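Home | Notebook | Recipes | Loans | Older entries | Log in

2024-02-05

Glaze bench, long day. I meant to write this up properly before lunch and of course it is now dark out and my tea has a skin on it, so forgive the rambling (future me, and whoever else reads these).

The ash glaze from the December firing is still bothering me. I took it from the Brondness recipe card, the one with the coffee ring over the feldspar line, and I think whoever copied it out read the whiting wrong. The tiles came out of kiln 2 with that dry, sugary look on the shoulders and a lovely fat pool at the foot, and I do love the pool! But you can't sell a mug that feels like a nail file where your lip goes. So this morning I mixed it again from scratch, 429 grams dry, sieved twice, and let it sit while I rolled out fresh test tiles from the Plasura stoneware. That clay is such a pleasure after the groggy stuff we had all fall. It rolls like pie dough. 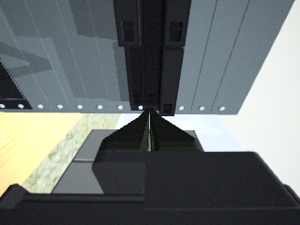
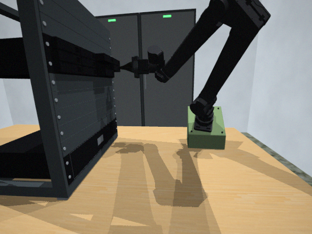
What I'm really after is a quiet blue-gray, the kind of color that doesn't shout at the food, and I have been chasing it since the Rivera order first came up. They want dinner plates and they want them matte, and every matte I own either goes chalky or turns green the minute it gets near iron. I kept going back to the big panel in the first picture, with its blue-gray that is matte and just slightly grainy, and that is very nearly the surface I'd like on a plate rim, maybe a touch warmer. So the new tests lean on cobalt with a little rutile to knock the sweetness out of it, and I've left the manganese alone for now, as last time it gave me brown freckles I never managed to explain.

Tiles are numbered on the back in oxide, 32 altogether, split between the ash base and the old Cimden matte. Three dips on each: one coat, two coats, two coats with a wipe along the edge. I held the glaze a little thicker than usual, like heavy cream, and already regret it on the Cimden half, where I can see hairline cracks as it dries. Rubbed them down with a finger. We'll see.

Also, somebody please order more wax resist, we are down to the gluey inch at the bottom of the jar. And the good sieve has a small tear near the rim, so use the other one until I patch it.

Firing tomorrow if the bisque shelf clears in time. I want a slow cool on this one, 3 hours held on the way down, and I'd like the lid left shut until I get in, please, however tempting it is.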